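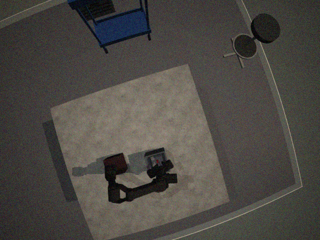 Toledo, September 21, 2023

I spent most of last week watching an arm put a small red thing into a gray box. On a computer, I should say. The arm, the box and the room are all in a simulator, and the whole job is pick it up, carry it over, let go. I have a dishwasher that needs emptying every evening and a kid's floor that needs clearing every night, so I have a personal interest in how this goes.

The question I get from family is always the same one. When can it do the dishes? My brother-in-law asked it again in January and I gave him a vague answer. Here is a longer one.

Putting a thing in a box is the smallest useful chore I can think of. Most of tidying a house is that, done over and over. Toys in the bin, forks in the drawer, socks in the basket. A lot of shop work is the same. I worked two years at Grikier before I got into software, and a good part of my shift was moving small parts from a bench to a tray. So if a machine can do this one thing well, with any object and any box, a lot of other work opens up.

The trouble is the "any" part. I ran the same task 172 times with the box and the object moved a little each time. With the start positions close to what the program had been trained on, it did fine. When I turned the box and pushed it toward the base of the arm, it missed 55 of them. Most of the misses were dull. The fingers closed a bit early, or the object clipped the rim and fell on the wrong side. After that the arm carried on to the box and opened its fingers over it with nothing in them, then went back to its start pose as if the job was done.

That last part is what I keep thinking about. A four-year-old who drops a block looks down at the floor. The program I was using has no idea that it dropped anything. You can add a check for that, and people do, but then you need a check for the next thing, and the list gets long.

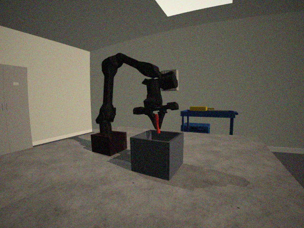
Over the box, before letting go. Simulator view.

I asked Welington Moura about this, as he has spent more time on real factory floors than I have. He looks after the packing cells at Sosgate. His view is that shops are much further along than homes, and the reason is boring: in a shop you get to decide where everything goes. The tray is bolted down. The part comes in facing the same way every time. If the light is bad, you put up a better light. He told me one of his cells ran 3068 picks between stops last month, and he didn't seem very impressed by it. The same arm at his house would be useless, he said, mainly on account of the dog.

I think he's right, and it matches what I see in the simulator. The room I use is about as easy as a room gets. The object doesn't bend. The box has no lid. There is no dog. A kitchen has wet glasses, plastic tubs that have warped, a spoon stuck inside another spoon, and somebody reaching past you to get the milk.

There's also the matter of speed. One pick and place takes roughly 5 seconds when it goes well. I timed myself on the dishwasher for comparison and I can grab four forks in one hand and have them in the drawer in less than that. I also don't need the drawer to be in the same place every time, though it is.

So can machines do chores yet? In a shop, yes, some of them, if you set up the work around the machine. In a house, I'd say one chore at a time, slowly, with a person nearby to pick up what lands on the floor. Robot vacuums got around this by only doing the floor and by being low enough to go under things. I have an Istix one and it still gets stuck on the bath mat twice a week.

Next I want to try the same task with two boxes and have the arm choose between them. I also want to fix the empty-hand problem, probably by checking how far the fingers closed before it moves off – that should be a few lines of code, and I've said that before about other things. I'll post the numbers when I have them.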